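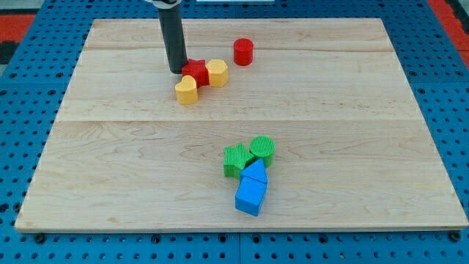 Home Getting Started Station Setup Daily Use Troubleshooting Index

Section 4. Setting up a shared sorting station

This section is for the person who prepares a Bernetari sorting station at the start of a shift and for the people who will work beside it. Read Section 3 (Mounting and power) before you begin. The arm must already be bolted down and the stop button tested.

At Skidosberg the station is used to group small parts by color before they go to packing. Until January 22, 2024, this was done by hand at the long bench. The hand method is still used for small orders and whenever the station is stopped, so do not put the bench trays away.

4.1 Who does what

The station does not replace the sorter's sign-off. Each shift has one station lead and one checker.

The station lead sets out the board, starts the run and stays within reach of the stop button. The lead does not have to watch every move but may not leave the area while the arm is powered.

The checker looks over the finished groups, corrects them and signs the batch sheet. Anyone trained on hand sorting can be a checker. Jamila Amarasinghe keeps the list of trained leads. Ask her to add your name once you have done two supervised runs.

Note: Hand sorters who move to checking keep their grade and their break times. Questions about this go to Liv Fjeld in the shift office, not to the station lead.

4.2 Preparing the board

1. Press the stop button and wait for the status light to turn amber.

2. Wipe the wooden board with a dry cloth. Do not use spray cleaner. It leaves a film, and blocks slide on it.

3. Lay the board flat on the pegboard. Press down on each corner in turn. If it rocks, lift it and check for a loose part or a raised fastener underneath.

4. Leave pegboard showing on every side of the board. The camera uses the change of color to find the edges.

5. Check that the bench lights are on and that nobody's coat, bag or clipboard is throwing a shadow across the board.

Caution: Never shift the board while the arm is powered, even by a small amount. If it has moved, stop the arm and repeat the position check in 4.3.

4.3 Position check

1. Clear the board completely.

2. Release the stop button and select Check Position on the panel.

3. Keep your hands behind the yellow line on the floor. The gripper will travel to each corner and lower until it is just above the wood.

4. Watch the tip at each corner. It must not touch. If it touches, press the stop button and call maintenance.

5. When the panel shows Ready, enter your initials.

A full check takes about 2 minutes. Do one at the start of every shift and after any collision, power cut or cleaning.

4.4 The practice run

Do a practice run with the colored blocks before the first batch of the day. The blocks come in several shapes, among them stars, cylinders, a heart and a cube. Shape is ignored in this program. A red star and a red cylinder belong to the same group, and so do a green star and a green cylinder.

1. Place the blocks on the board. Mix the colors, and let some of the blocks touch. Parts from the chute often arrive touching, so a board with every block standing alone is not a fair practice.

2. Keep blocks away from the rim of the board.

3. Select Practice, then Group by Color.

4. Step back behind the line and press Start.

5. When the arm parks, press the stop button before you reach in.

6. Look at the result. Each color should be together, with clear wood between one group and the next.

Note: Blocks of two colors may sit against each other partway through a run. A red block touching a yellow one, or a blue one touching a green one, is not a fault until the arm has parked.

Note: The gripper may hover low beside a group for a few seconds while the program picks its next move. Do not take this as a sign that the run is over. The run is over when the arm is parked and the panel says Done.

4.5 If the groups are wrong

One block in the wrong group: stop the arm, move the block by hand and write it on the sheet. Carry on with the shift.

A block left on its own: check whether the board has a shadow or a dirty patch near it. Clean the board and run again.

Several blocks wrong: do not start production. Repeat 4.3. If the second practice run is also wrong, go to hand sorting and tell Rezaul Bandara.

Block off the board: stop the arm before picking it up. Do this every time, including when the arm is at the far side.

4.6 Changing over to production

1. Put all the practice blocks back in their box and close the lid.

2. Load the batch program. The limit for one batch is 4,000 parts. Split larger orders.

3. The checker inspects the first 20 parts by hand before the lead lets the batch continue.

4. Change places at the half-shift break. The lead becomes the checker and the checker becomes the lead.

Step 4 was added at the request of the sorters. Hằng Châu pointed out that a full shift of checking is harder on the eyes and neck than hand sorting was. Do not skip the change to save time.

If the panel shows code 106, the arm has lost its parked position. Go to Section 7.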